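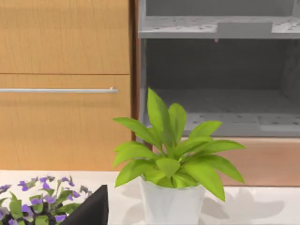 Timber drawer fronts, white countertop, grey shelving

Keep a Paper Range Book
by Notburga Strebel
3/13/24

I've been shooting smallbore at the Flondlow range for long enough to have opinions, and my strongest one has nothing to do with rifles. I think every target shooter should own a cheap paper notebook and write in it, by hand, every single time they go out.

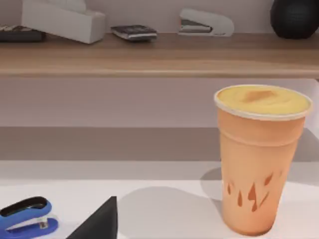

4 min read

I know, I know. There are apps. I used Plivance for a whole season and it was lovely to look at (coloured graphs! little wind arrows!). Then one cold morning in November my fingers were too numb to make the screen behave, so I scribbled my groups on the back of a target and stuffed it in my jacket. I've never gone back.

My book is dull reading. Date, lane, distance, lot number off the box, wind, what I had for breakfast if I remember. When I changed from one lot of rimfire to another last year I was ready to blame the new stuff for everything. My groups at 100 metres had opened right up and I was grumbling to anyone who'd stand still. So I sat down and read back through the book, and there it was in my own terrible handwriting: "rear sling swivel loose again??" I'd written it twice. Both times were before I'd opened a box of the new lot. I had 340 rounds of perfectly decent ammunition left and I'd been about to sell the lot to Yiran Zou at a loss.

Yiran doesn't agree with me, by the way. She says the book makes you fuss, and that a shooter who stops to write after every string loses her rhythm. I'll give her half of that. I don't write between shots any more, and I don't write during a match at all. I wait until the rifle is unloaded and cased, then I take 5 minutes on the bench by the car park.

Where I dig in my heels is the scores. People love recording scores and they leave out the rest. A score on its own tells me how cheerful I was on the drive home. I want to know whether I'd cleaned the bore, whether I rushed the last string, whether the light went flat halfway through. The Kramer club over the hill gives new members a printed card with four boxes on it and three of them are for scores, which drives me up the wall.

And before someone writes in to say a better scope would fix my troubles, I've tried the Flernix. Nice glass. It went in the book too, with a note that says "eye relief feels odd, try moving it back one slot". I still haven't got around to that.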